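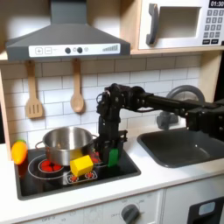

Arm over the toy stove, gripper down by the green block.

Been looking after this cell for a while and people keep asking how it's kept running, so a few posts on the routine.

Mornings start with power off. I push each joint through its range by hand and feel for anything gritty. The elbow gets the most attention. It carries a long link and works looser than the others.

Screws next. Every bracket screw gets a touch with the driver, starting at the mount and going out to the wrist. If one turns, it comes out, gets a drop of threadlocker and goes back in. Last December I skipped this for 11 days and the wrist had a wobble you could see from across the room.

Cables: check the slack at every joint with the arm folded, then stretched out. Too tight and the connector backs out of the servo. Too loose and the cable catches on the faucet. Mattes Janssen redid all our ties and left a finger's width at each bend – that has held up well.

Power on, home the arm, wait. Servo temperatures go in the log before the first run and again at lunch. I stop at 78 °C even though the software lets you go higher. The shoulder is always the warm one.

Then the height check. Gripper goes to a saved pose just above the stovetop and I slide a card under the fingertips. If the card drags, the zero has drifted and I redo the offset. Takes around 29 minutes if you do it properly.

The kitchen needs looking after too. It has to sit in the same place every time, so we marked the floor where the legs go. Wilma Lambrechts found it had crept a little toward the arm over a week of runs. Now it's clamped.

Fingertips get wiped with alcohol. Painted blocks leave a film and the grip gets slippery. We change the pads after 90 hours.

Still open: the wrist servo hums when it holds still. Swapped the cable, no change. Spare is on order from Skirkex, will post when it's in.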